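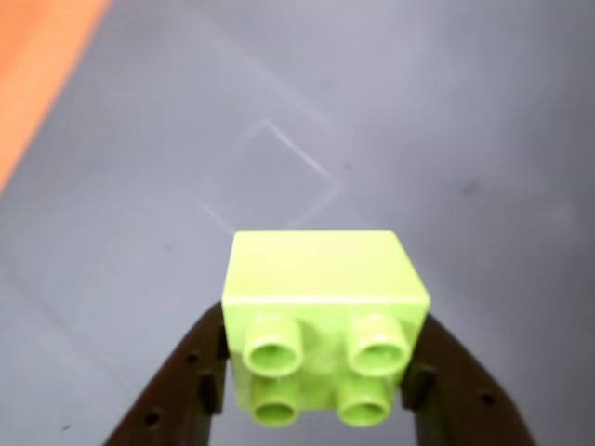 Large-format building brick, lime green, two-by-two studs.

Care and Storage of Toy Building Bricks

Household Tips from the Ollelen Family Resource Center

The Ollelen Family Resource Center lends sets of large-format building bricks to families and playrooms throughout the Figueroa district. The advice on this page is given to every borrower and applies equally well to bricks kept at home.

Before Washing

Sort the bricks by hand on a flat, plain surface. A gray or other neutral mat makes bright colors easy to find and keeps pieces from sliding. Set aside any brick that is cracked, chewed or sharp at the corners. Bricks with stickers, lights or moving parts should be wiped with a damp cloth and kept out of the wash.

Turn each brick so that the studs face you. Where the studs are hollow, crumbs and modeling dough tend to collect in the openings. A dry, soft toothbrush removes most of this before any water is used.

Washing and Drying

Fill a basin with warm water and a small squeeze of dish soap. Wash no more than 90 bricks at a time, and change the water between batches. Leave the bricks to soak for 13 minutes, brush the studs and the underside, then rinse under the tap.

Do not use boiling water or a clothes dryer. Stand the bricks stud side down on a towel and leave them overnight. Bricks put away damp will develop a stale smell - a second wash usually removes it.

Choosing a Box

Clear plastic boxes are recommended for everyday use. Children can see what is inside without emptying the box onto the floor, and adults can check the bottom for items that do not belong there. Small metal pieces such as screws and brackets should be taken out before bricks go in.

A box with an opening in its side is suitable for large bricks only. Place bricks inside by hand or lower them gently over the rim; dropping them from a height scuffs the walls and chips the corners.
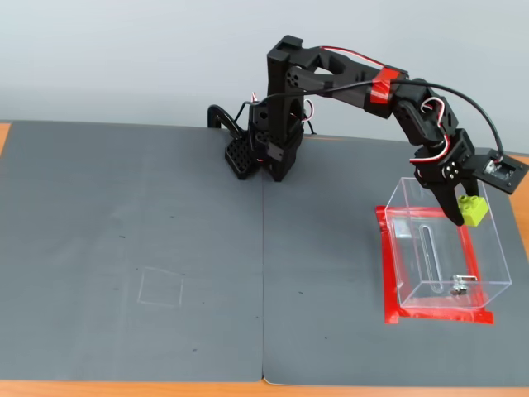 How Much to Store Together

A box for one or two children should hold no more than 150 bricks. Playrooms with a collection of 500 or more should divide it by color or by size, with a label on each box.

Returning a Borrowed Set

Sets may be returned to the Prukgate desk on any Wednesday. Please return the bricks clean, dry and separated from one another, and report missing pieces on the card inside the lid.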